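Workshop Tips > Equipment Care > Hand-Held Grippers

Care of the Paired Hand-Held Grippers and the Sorting Table

These notes apply to the glove-sorting table at Cernholm and to the pair of hand-held grippers used at it. They replace the loose sheets formerly kept in the drawer under the bench. Staff who use the table are expected to read them once in full and to return to the relevant part when something goes wrong. Questions on the grippers themselves should go to Washington Miranda. Questions on the table, the bins and the fabric stock should go to Dulce Espinoza.

Before the first session of the day

Wipe the tabletop with a barely damp cloth and dry it at once with a second one. Do not spray cleaner onto the wood. Spray finds its way into the cable hole and into the screw holes underneath, and the wood swells there first. Marks that remain after wiping may be rubbed lightly with a white eraser. Scouring pads are not to be used on the table under any circumstances.

Check that the table does not rock. Carpet settles under the feet, and a table that stood level in the evening may be uneven by morning. Press down on each corner in turn. If one corner gives, move the table a hand's width and press again before reaching for the felt pads. Felt pads should be fitted only when a second position has been tried, and they are to be removed when the table is moved back.

Look at both grippers with the power off. Open and close each one by hand through its full travel. The movement should be even, with no catch near the closed end. A catch in that position nearly always means lint in the joint, for which see the section on cleaning. Compare left with right. The two should feel the same, and a difference between them should be recorded even when both seem to work well.

Check the small screws at the joints with the short driver. Turn only until resistance is felt. Overtightened screws were the cause of most of the stiff joints repaired during the past year, and a stiff joint tires the wrist long before it shows up in any test.

Clearance and zero

Each gripper must be zeroed after power-on and again after any cleaning. Close the jaws fully without squeezing, hold them still, and press the zero key. If the reading wanders while the jaws are held closed, open them, wait a moment and repeat. Two wandering readings in a row mean that the gripper should be taken out of use and tagged.

The full-open position should then read 100 on the display. A lower value usually points to a jaw pad that has crept out of its seat. Press the pad back with the thumb. If it will not stay, replace it. Glue may not be used on the pads, as it runs under the edge and hardens into a ridge that snags knitted fabric.

Jaw pads are replaced in pairs. A new pad set against a worn one will grip unevenly, and thin fabric will twist as it is lifted. Spare pads are in the Dilo box on the second shelf, sorted by side. Please keep them sorted. Left and right pads look alike at a glance but the bevel runs the opposite way.

Cleaning the joints

Lint is the chief enemy of this equipment. Cotton and fleece shed a fine dust that packs into the angles of the joints and holds whatever oil it meets. Clean the joints every 8 hours of use, or sooner if fleece has been handled.

Switch off, unplug the lead at the gripper end, and lay the gripper on a clean towel. Use a soft, dry brush of the kind sold for makeup or for cleaning keyboards. Brush outward from the joint. Packed lint can be lifted with a wooden toothpick. Metal picks scratch the bearing faces and are kept away from this bench for that reason.

Compressed air is not recommended. It drives lint deeper, and the cold blast leaves moisture behind. A small hand bulb may be used once the brush has done its work.

One drop of light machine oil is enough for each pivot. Work the joint open and closed, then wipe away everything that can be wiped. Oil that remains on the outside will reach the fabric within minutes. Cooking oil and general-purpose spray lubricants are unsuitable, the former because it turns gummy and the latter because it spreads.

After oiling, close the jaws several times on a scrap of white cotton. If the cotton shows a mark, wipe again. Gloves from the stock bins should not be used for this test.

Leads and cables

Most faults reported as gripper faults have been cable faults. Intan Rahman went through the repair book in December and found that the lead was to blame in 8 of the cases in which a gripper had been sent away for service. The delay and the expense could have been avoided by swapping the lead first.

The correct practice is as follows. When a gripper stops responding, swap its lead with the spare. If the fault clears, tag the lead. If the fault remains, swap the left and right connections at the control box and see whether the trouble moves to the other hand. Only a fault that stays with the gripper through both changes should be treated as a fault in the gripper.

Leads are coiled loosely, over and under, and tied with cloth tape. They are never wrapped around the hand and elbow. Wire ties are not to be used, and cable ties only where a lead is fixed permanently. A lead that has taken a twist can usually be recovered by laying it straight overnight.

Allow slack between the gripper and the first fixed point. The operator should be able to reach every corner of the table without feeling a pull at the wrist. Too much slack is also a hazard, particularly where a loop may slide beneath a chair. Lamai Onsri recommends sitting down, reaching to the far corners with both hands, and adjusting the leads before any fabric is brought out. The few moments this takes are well spent.

Handling gloves and other small knits

Gloves are the most demanding item handled at this table. The fingers fold under, the cuff rolls, and a careless grip stretches the wrist opening. New operators should begin with washcloths and proceed to gloves only when washcloths present no difficulty.

The wrist is the best place to take hold of a glove with both grippers. Bring the jaws in from the two sides at the same height and close them together, so that neither side drags the fabric across. With the pink glove the pinch is made near the wrist section, leaving the cuff to spread in soft folds on the table while the fingers point away from the operator.

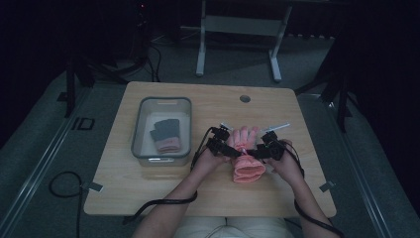

The position of the leads should be checked whenever the operator takes up a new item, and the check can be made without putting the grippers down. A sound arrangement is to let each black cable run back along the forearm on its own side, the left one looping off toward the left of the table and the right one trailing to the right, so that the two do not meet in front of the operator. Should they cross, release the glove, open both jaws and clear the leads before continuing. The clear storage bin belongs off to the left, where it does not sit between the hands, and a glove placed in it should be laid flat, as the dark gray one with the pink cuff has been. Gloves dropped in a heap must be straightened again by whoever takes them out.

If the fabric slips, do not squeeze harder. Open the jaws, move slightly farther into the knit, and close again. Repeated slipping on the same glove suggests a dirty pad. Clean the pads with a cloth moistened with rubbing alcohol and let them dry in the open air before zeroing the gripper.

If the fabric stretches, the grippers are being drawn apart as they close. This is a common habit and is best corrected by a second person watching from the side. Fleece forgives the error. Fine knits do not, and a stretched cuff should be set aside for washing.

Gloves are washed in a mesh bag on a cool cycle, without fabric softener. Softener leaves a film that transfers to the pads and causes slipping for several sessions afterward. Dry the gloves flat. Heat from a dryer shrinks the cuffs unevenly, and mismatched pairs are of little use for practice.

At the end of the session

Zero both grippers once more and record the reading before switching off. Brush the jaws. Rest each gripper in its own cradle with the jaws slightly open, so that the pads do not take a set. Grippers should not be left lying on the table overnight, even when the same operator will be using them in the morning.

Hang the leads on the two wide pegs. Narrow hooks put a sharp bend in the cable and are reserved for cloths.

Wipe out the bins with a dry cloth. Static draws lint to clear plastic, and a cloth rinsed in water with a single drop of dish soap, then wrung out well, will reduce it for several days. The bins must be fully dry before any fabric is returned to them.

Supplies and repairs

Pads, light oil and cloth tape are ordered through Rosângela Leite. Requests should state the side required in the case of pads. Replacement leads come from Marinho and may take longer than other supplies, so the spare should be reordered on the day it is put into use.

Grippers that have failed the lead test go to the Trumotlow bench with the tag filled in on both sides. The tag should give the reading at zero, the reading at full open, and the kind of fabric last handled. Please do not open the housing beforehand. The inner spring is under tension and is easily lost in carpet.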